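Inicio | Cuaderno | Hojas de cálculo | Archivo | Contacto

2 de junio de 2020

Hoy toca cerrar la comparativa trimestral y sigo peleándome con Plenska. Han publicado ingresos por encima de lo que esperábamos (¡bien!), pero el margen bruto se les ha quedado en el 41 % y mi modelo pedía bastante más. He repasado la hoja dos veces por si el error era mío. Lo era en parte - tenía los portes metidos en ventas y van en coste - y aun así no cuadra del todo.

Con Barnow voy mejor. Facturan más de 500 millones y el beneficio por acción sube un 16 %, aunque una parte viene de la recompra de títulos, así que he añadido una columna con el número de acciones constante. Queda feo, pero se entiende.
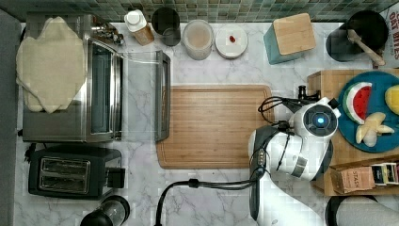 Un compañero de la mesa me contesta que lo de la recompra le parece secundario, que mire antes las existencias de Barnow, porque crecen más deprisa que las ventas y eso en agosto nos va a dar un susto. Pues tiene razón, no las había mirado. Me lo apunto en rojo.

Pendiente:
- Rehacer el flujo de caja de Marras con el alquiler separado.
- Preguntar por qué Jerel ha cambiado el orden de los segmentos (me ha roto todas las fórmulas, qué cruz).
- Pasar Plenska a la plantilla nueva, la vieja se atasca a partir de 2,000 filas.

Lo de Jerel lo dejo para mañana a primera hora, con la nota de resultados impresa al lado.

Imprimir | Enviar por correo electrónico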